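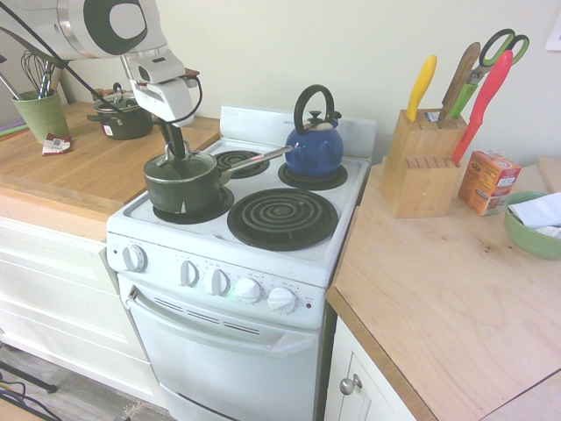 The electric stove in the second kitchen, with the green saucepan and the blue kettle

Posted Dec 18, 2018

We took the 49 bus out to Rirneck for the Brindemeck open day, got off one stop early because I read the map wrong, and walked the last stretch along the canal in a mean little wind. Worth it! Brindemeck is the old seed warehouse that has been turned into practice kitchens, and once a year they open all the doors and let people wander through with a paper cup of soup in hand. I had been wanting to go since July, when a flyer for it turned up in my library book.

The first kitchen is the big one, 700 square feet, with a long table down the middle and a bread oven that was going the whole time we were there. Everyone crowds in there and I understand why. The rye rolls were coming out in batches and people were eating them too hot and burning their fingers (me too, twice).

But it was the second kitchen that I kept going back to. It is set up like a kitchen somebody might rent with their first apartment, and I loved it for that. White electric stove, four black coil burners, white knobs along the front, wooden counters on either side. I learned to cook on a stove just like it and I had forgotten how those burners look when you stand right over them, all those rings going around. My friend grew up with gas and wanted to know how you ever simmer anything on one. You learn to slide the pan off, I told her, and you learn it by ruining rice.

The cookware was my favorite part. There's a dark green saucepan with a long silver handle, and on the counter a smaller green pot with a glass lid, and then a green crock in the corner for the whisk and the rest of the utensils. With so much white around them the greens look wonderful. And the kettle! A shiny round blue one with a tall black handle and a short spout, sitting on a back burner like it owned the place. I have been looking for a kettle that shape for ages. I asked at the desk where they got it and was told to try the Cruzado shop in Movamcombe, so that's our next trip settled.

The rest of the building goes by more quickly. Upstairs there's a pantry room with jars to the ceiling, and a hallway of old seed catalogs in glass cases, the earliest ones so faded that you have to crouch to read them. The visitor book was open on a stand by the stairs and I signed as number 2067, which pleased me more than it should have. There was also a knife sharpening demonstration, 30 minutes, standing room only. We caught the second half of it and I came away determined to finally do something about my bread knife - we'll see.

A few practical things if you want to go next time. Entry is free but the soup is not, and they only take cash. The lentil is better than the tomato. Coats can go on the hooks by the side entrance, and you'll want to leave yours there since the bread kitchen gets very warm. The stairs are steep and the elevator is around the back, past the loading doors, with a sign that's easy to miss. Strollers were getting through the ground floor fine.

The bus back was late and we stood at the stop with a bag of rolls between us, talking about stoves. My friend has started to come around on coil burners. I went home and made tea in my dented old kettle, then got out the map to see how long it takes to get to Movamcombe.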